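Collecting at Home with Stetent: Your Questions, Gathered in One Place

Hello and welcome! If you've signed up to record examples for the Stetent tidying set, this page should cover most of what you're wondering about. Tahmineh Esfahani, who looks after our home collectors, adds to it whenever the same question lands in her inbox twice. Last updated Sunday, December 1, 2024.

What sort of place should I record in?

Your own desk or table, more or less as you live with it. Books, a bottle, a vase of flowers, a bit of cloth – all of that is welcome.

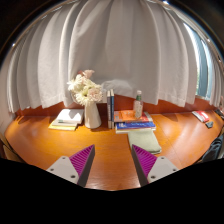
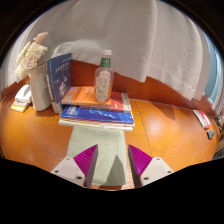
We do get asked whether you ought to clear everything off first, and please don't! The lab at Ganthorpe has plenty of bare tables already. What we're short of is ordinary homes, with all their piles and corners, so the model can learn to reach past one thing to get to another.

What counts as one example?

One small job, from start to finish. Open the fingers, go to the thing, close on it, move it where you meant to, let go, and back away. Most people find this takes 12 seconds or so, and if you're slower than that it's perfectly all right. Smooth matters a good deal more to us than quick.

How many do you need from me?

We ask each home for 80 examples, and you can spread them over as many days as you like. The whole set is meant to reach 3000 before the end of December, and we'd love to have yours in it.

Should I put things back in the same spot each time?

No, do shuffle them a little. Turn the book, slide the bottle over a hand's width, swap which thing is on top of the pile. If everything sits in the same place every time, the model tends to learn the place and forget about the thing, and then it's lost as soon as it visits somebody else's house.

I dropped something. Do I delete that one?

Please keep it, and tap "missed" in the Sowah app when it asks you how it went. We sort those into a separate folder, and they're useful in their own right. The only ones to throw away are those where you were interrupted halfway – the doorbell, the cat, a phone call.

Does the light matter?

Less than you'd think. Daylight, lamps and a gray afternoon are all fine, and a mix is better still. A shiny tabletop is fine too. Just make sure you can comfortably see what you're picking up.

What about private things?

Have a good look around before you start, and put away letters, bank cards, family photos and anything with your address on it. The view is very wide, so it takes in more of the room than you might expect. If you spot something afterward, write to Tahmineh with the session number and she'll remove it.

Where do I send the tool when I'm done?

Back to our Jundcombe office, in the box it came in, with the label from the lid. Please take out the memory card and pop it in the small envelope first.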